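Chapter 7
Brick Bonds and the Strength of Walls

What you will study in this chapter
Why bricks overlap
The names of the faces of a brick
Stretcher bond, English bond and Flemish bond
Mortar and pointing
Reading a wall from the street

7.1 A wall in Trelstead

In January the end wall of a former grain store in Trelstead was taken down by hand so that the bricks could be used again. The wall was 21 courses high above its stone footing, and the contractor kept a record of every brick removed. The total came to 3355, of which 191 were broken or too soft to be reused. The rest were cleaned, stacked on pallets and sent to a yard in Flestwood.

The record showed something that could not be seen from outside. The wall looked solid, but along one stretch the inner and outer skins had not been tied together. Whoever built it had used half bricks on the face to give the look of headers, with nothing running through to the back. The two skins had moved apart by around 2 centimetres at the top. The mortar was sound and so were most of the bricks. The fault lay in how they had been arranged.

The arrangement of bricks in a wall is called the bond. This chapter explains how bonds work and how to recognise the common ones.

7.2 Why bricks overlap

Suppose bricks are stacked directly one on top of another, so that all the upright joints line up. The result is a row of separate columns standing side by side. A load placed on one column goes straight down that column and is hardly shared with its neighbours. If the ground sinks under it, the column drops and a crack opens along the joint.

When each brick sits across the joint between two bricks below, the load is shared. One brick presses on two, those two press on three, and the weight spreads out as it travels down. A weak spot in the ground is bridged by the bricks on either side. A crack must either step its way around the bricks or break through them, and both take more force than opening a straight joint.

The distance by which one brick covers the next is the lap. In ordinary work the lap is a quarter or a half of the length of a brick. An upright joint directly above another is called a straight joint and is normally treated as a defect. Stack bond, in which every joint is straight, is used for decoration and needs steel reinforcement if it is to carry load.

7.3 Some terms

The long side of a brick is the stretcher face and the short end is the header face. A brick laid along the wall is a stretcher. A brick laid across the wall, with its end showing, is a header. A single horizontal layer is a course. The horizontal mortar is the bed joint and the upright mortar is the perpend.

The pattern of a bond is read from the joints as much as from the bricks, and pale mortar against a darker brick makes it easier to follow. Printed and moulded wall panels copy the same contrast.
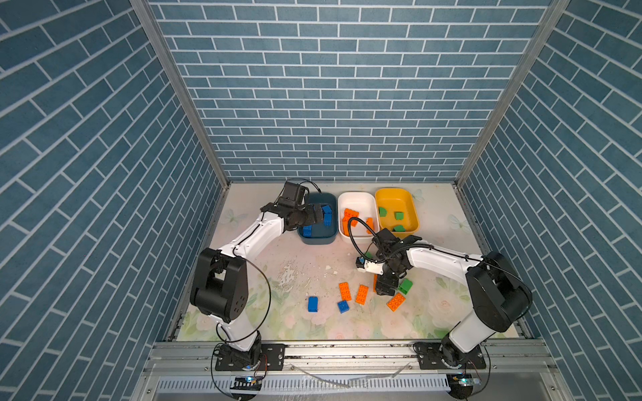 Petek wrote in the margin of the draft that students should be sent outdoors before they are given the names, as they remember a header better once they have put a hand on one. The exercise at the end of this section follows that suggestion.

Exercise 7A
Choose a brick wall near your school or home. Sketch four courses, showing every joint. Mark the stretchers S and the headers H. Look for straight joints and note where they occur. Are they near a door, a window or a later repair?

7.4 The common bonds

Stretcher bond shows only stretchers, each lapping the one below by half its length. It is suited to walls half a brick thick and is the usual bond for the outer skin of a modern cavity wall. English bond has a course of headers followed by a course of stretchers. It is strong, and many of the older warehouses at Dedport were built in it. Flemish bond has headers and stretchers alternating within each course, with each header centred over the stretcher below.

Headers in the last two bonds tie the front of a solid wall to the back. In the Trelstead wall these ties were missing. Section 7.5 looks at how builders check for them in a wall that is still standing.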